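Explore > Hobbies > Stamps for Beginners
By Rajitha Ranasinghe
April

Why Do Stamps Have Tiny Teeth?

Look closely at the edge of a stamp and you'll see a row of little bumps. Collectors call them teeth, and the tiny holes that made them are called perforations. They're one of my favorite things in the whole hobby!

The very first stamps had no teeth at all. They came in big sheets, and the clerk at the post office had to snip them apart with scissors. Imagine a long line of people waiting while somebody snips and snips!

Then inventors built machines that punched rows of little holes between the stamps. Now you could just fold and tear — rip! — and stick your stamp on the letter.
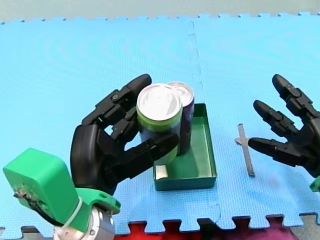

Counting the Teeth

Stamp collectors love to measure teeth. They don't count all the way around the stamp, though. They count how many fit into a space 2 centimeters long, a bit less than an inch. If eight fit, the stamp is called "perf 8." More teeth in the same space means smaller holes packed closer together.

Why bother? Two stamps can have the very same picture and color, but different teeth. That can mean they were printed at different times, and one may be much harder to find than the other!

I have 188 stamps in my Kilto album, and three of them look like triplets until you check the edges. It took me a whole rainy afternoon at my aunt's house in Putgate to sort them out.
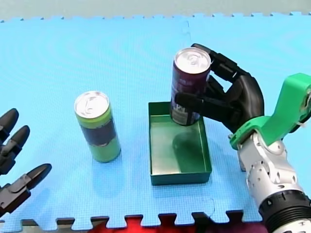
The tool for this job is called a perforation gauge. It's a flat card or a piece of clear plastic with rows of dots printed on it. You lay your stamp along one row after another until the dots and the holes match up perfectly, then read the number beside that row. Go slowly, and pick up your stamp with stamp tongs so your fingers don't bend a corner.

Many new stamps are stickers, and their wavy edges are cut just for looks. Peek at the next letter that comes to your house and see which kind you've got!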